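Renberg manipulation data group
Minutes, May meeting
Held at the Kunby site, with Cosatville on the line

1. Minutes of the last meeting
Accepted with one correction: the target for the plate removal task is 200 episodes, to be split evenly between the two stations.

2. Status of plate removal
122 episodes recorded, 9 rejected at review. The start layout was agreed as handle on the left, tray beside it, gripper open and clear of both. 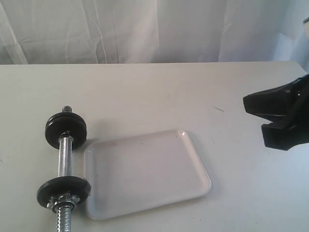
Start layout, dumbbell and tray

Cosatville asked whether the tray angle should be fixed. Agreed to let it vary, with the angle changed between episodes by the operator.

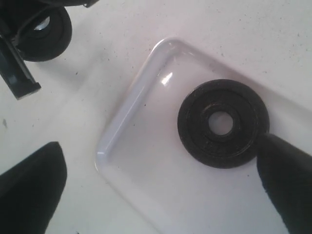
Most rejects had a late end marker. An episode ends when both fingers are off the plate and the arm has stopped. The labeling guide will be changed to say so.

3. Wrist view
Glare on white surfaces was raised again. Exposure is to be locked at the start of each session and the value logged. 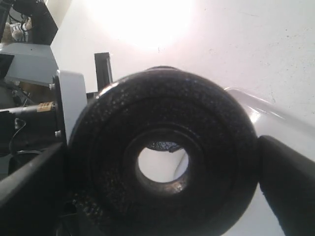 Frames with the plate covering most of the view stay in the set. Mansour format export drops them by default; that filter is to be turned off.

4. Overhead time
Resets take around 100 seconds, longer than wanted. Threading plates back on is the slow part.
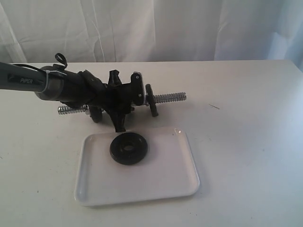
A second handle will be ordered so that one can be made ready during recording.

5. Next session
Sunday, Kunby, 9 a.m. Review of rejects first.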